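Start | Foren | Versicherung & Vorsorge | Maklerverträge | Suche | Anmelden

Bestandsübertragung auf Domach - wer hat eingewilligt?

September, 19:43 Uhr, von Nawal Bouazza

Mein Makler hat seinen Laden an die Domach abgegeben. Erfahren habe ich das aus einem zweiseitigen Brief, in dem steht, dass "die Betreuung Ihrer Verträge nahtlos fortgeführt wird". Betroffen sind Hausrat, Privathaftpflicht und eine BU. Unterschrieben habe ich dafür nichts. Laut Brief gilt Schweigen als Zustimmung. Ist das sauber? Und was ist mit meinen Gesundheitsdaten aus dem BU-Antrag, liegen die jetzt auch dort?

dreiprozent schrieb:
Völlig normaler Vorgang. Der Makler geht in Rente, der Bestand wird verkauft, für dich ändert sich der Ansprechpartner. Die Verträge laufen beim Versicherer weiter wie vorher. Ich würde da kein Fass aufmachen.

kleingedrucktes67 schrieb:
"Normal" heißt erst mal nur, dass es viele so machen. Der Maklervertrag ist ein Vertrag zwischen zwei Parteien, und wer die Partei auswechseln will, muss die andere fragen. Schau in deine alte Vollmacht, ob eine Nachfolgeklausel drinsteht. Bei Gesundheitsdaten würde ich mich auf Schweigen schon gar nicht einlassen.

dreiprozent schrieb:
Die Klausel steht in fast jeder Vollmacht seit Jahren drin. Wetten?

kleingedrucktes67 schrieb:
Und ob sie hält, ist die nächste Frage. Vorformuliert ist schnell etwas.

Nawal Bouazza schrieb:
Vollmacht gefunden. Da steht "etwaige Rechtsnachfolger", kein Name, keine Frist. Domach hat mir inzwischen am Telefon erklärt, das reiche aus. Schriftlich wollten sie es mir nicht geben - "machen wir grundsätzlich nicht".

Deisy Londoño schrieb:
Bei mir war es Avar, gleiches Spiel. Nach der Übertragung kamen Umdeckungsvorschläge, und zwar zuerst für die Verträge, bei denen eine neue Abschlussprovision anfällt. Meine Haftpflicht hätte 46 Euro im Jahr gekostet statt 43, angeblich mit besseren Leistungen. Welche, konnte mir keiner sagen. Ich habe die Vollmacht widerrufen und die Versicherer selbst angeschrieben. Drei Zeilen, fertig.

dreiprozent schrieb:
Wegen drei Euro? Und wer hilft dir dann im Schadensfall?

Deisy Londoño schrieb:
Derselbe, der mir vorher geholfen hat, also ich.

Nawal Bouazza schrieb:
Widerruf ist raus, dazu eine Datenauskunft. Mal sehen, was kommt. Viel erwarte ich nicht.

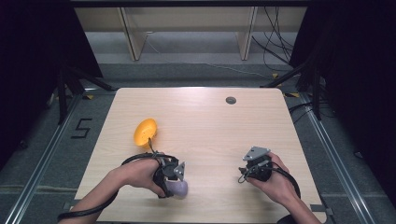
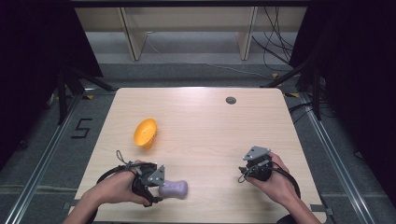
Orangegelbes Teil und zwei schwarze Handgreifer auf dem Holztisch

Kommentare (2)

Maldonado: Widerruf unbedingt mit Nachweis schicken. Meiner ist angeblich nie angekommen.

Dreredus: Mir fehlt hier die Gegenseite. Nicht jeder Aufkäufer deckt gleich alles um. Belegt ist bisher ein Fall.

Antworten | Thema abonnieren | Nach oben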